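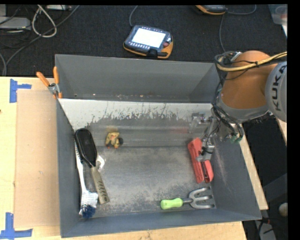
Samira Qaisi told me before I'd even found somewhere to put my bag that the worst teachers are the people who are good with their hands. They move too fast, she said, and they fix their own mistakes so smoothly that you can't find the mistake in the recording afterward.

I'd come to the Harasym workshop in Urkville to talk about how you show a robot arm a job, and I was hoping (a little) that I'd turn out to be a natural. I'm pretty handy. So, great start!

Samira runs the teaching sessions with Lama Obeidat, and the two of them disagree about nearly everything. Samira likes remote control. You hold a controller, the arm copies you, and the whole thing gets saved as one demonstration. "I want your hands out of the bin," she told me. "If you can only see what the arm can see, you'll teach it something it can use."

Lama would sooner grab the arm and push it through the motion. "You feel where it gets stuck," she said. "With a stapler you come down a hair too far and you know it in your wrist. On the controller you just hear a clunk."

They've saved 3,171 demonstrations so far, all of them picking things out of a metal bin - brushes, garden tools, little toys, whatever Lama brings from home. I asked how many were any good. Samira laughed and said it depended on who I asked. They do throw out the ones where the operator dithers. Lama thinks they throw out too many. "Somebody backs off a handle and tries it from the other side, that's the most useful part of the whole run," she said. Samira's answer was that backing off once is fine and backing off 5 times is a person who needs lunch.

Then they let me try. I went for the garden fork, by remote, and I kept turning the wrist the wrong way, like steering a boat in reverse. Two tries, no fork. On the third I got a grip on the handle and yelled, which Lama says everyone does.

"Slower," said Samira, already resetting the arm. "And next time don't hold your breath."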